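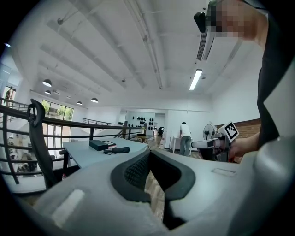

# Rullero (hand-held gripper)

**Rullero** is a hand-held gripper built in a shared workshop by Ghazal Golestani and Domingo Gallardo. A person carries it by hand and works the fingers directly, with a camera recording what the fingers do. The recordings are meant to teach a robot arm the same motions. Its makers have called it a low-cost route to home automation, a claim that rests mostly on their own build notes.

## Background

The project grew out of Rasa, an earlier attempt by Golestani to build a motorized arm for clearing a kitchen table. Rasa was given up in December, when its shoulder joint proved too weak to hold the arm out straight. Golestani kept the gripper and dropped the rest. Gallardo, who had access to a printer at the workshop, redrew the shell so that it could be held in one hand.

The notes describe this as a planned change of direction. Older entries in the same notes still list parts for a stronger shoulder, and it is hard to find any sign of a plan before the arm failed.

## Design

The shell is curved plastic in light gray, and the grippers are often used as a pair, one in each hand or shared between two people. A square black-and-white marker on top of a gripper gives a camera a fixed pattern to look for, from which the position of the tool can be worked out. This is an old and well-tested method. It works poorly when the marker is turned away or covered by a sleeve, and the build notes have little to say on either case.

Three versions are recorded:

- **First version:** taken almost unchanged from Rasa, with the motor removed. The grip was too wide for smaller hands.
- **Second version:** a slimmer shell and a new trigger. The trigger spring was replaced twice.
- **Third version:** the current one, with the marker mount made as a separate part so that it can be swapped without reprinting the shell.

## Testing

Testing has been done mainly in the workshop, a bright room with large windows and white walls. Such a space is kind to cameras. A kitchen in the evening is less so, and the makers have not published results from one.

The best-known trial is the cup test, in which a cup is picked up, moved and set down. Golestani reported that an arm trained on the recordings could repeat the task after more than five sessions. The report does not say how many tries failed, or whether the cup was always the same one. A copy of the test at Zarei, a second workshop, ended early when the trigger spring broke, and has been cited both for and against the design.

## Cost

The build is usually described as cheap. The published parts list covers plastic, rubber, screws and springs – it leaves out the camera, the printer and the computer used to process the recordings. It also leaves out the arm, without which the recordings have no use in the home at all.

## Reception

Interest has come chiefly from other hobby builders. The Irkeck newsletter praised the shell as easy to print and questioned nearly everything else, noting that a gripper moved by a human hand proves little about one moved by motors. Gallardo replied that the tool was "for collecting, and should be judged on that." The reply did not address the earlier talk of home automation, which was still in the project notes as of 2023-05-19.

## See also

- Rasa (robot arm)
- Learning from demonstration
- Visual markers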